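Stovurel trains its team leaders in giving feedback
Press release, September
By Liviu Roman

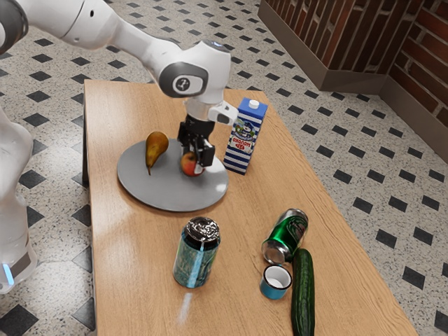

Two days of learning in Flandness

The team leaders of Stovurel met in Flandness for their yearly training. The subject this time was feedback between leaders and employees. The wish for this subject came from the employees themselves, who had named it most often in the spring survey.

The training was led by the consulting office Orkel. On Tuesday morning the participants first wrote down, each one alone, the last feedback they had received at work and how they had felt about it. Many of the notes described a conversation that came too late, in some cases several months after the matter it was about. From these notes the group made the working list for both days.

Practice in small groups

In the afternoon the participants worked in groups of three. One person gave feedback, one received it, and the third watched and took notes. After each conversation the roles were changed. The cases came from daily work: a late delivery plan, a shift handover without the needed information, a new colleague who does not dare to ask.

"I believed that I speak clearly with my team," says Liviu Roman, head of personnel at Stovurel. "In the exercise my colleague told me that she had waited six minutes for my main point. This was useful to hear."

The second day was given to written feedback and to the yearly review form. The old form had 40 questions and was found too long by all groups. A shorter draft was prepared and will be tested at the Pană site first.

The evening between the two days was kept free of program. Most participants stayed for dinner in the hotel and some took a walk to the old harbor.

The next meeting of the team leaders will take place in Pană, where the results of the test with the new form will be discussed.

Recent news
- Stovurel welcomes its new apprentices
- Changed opening hours of the Pană office
- Summer party for employees and families
- Results of the spring survey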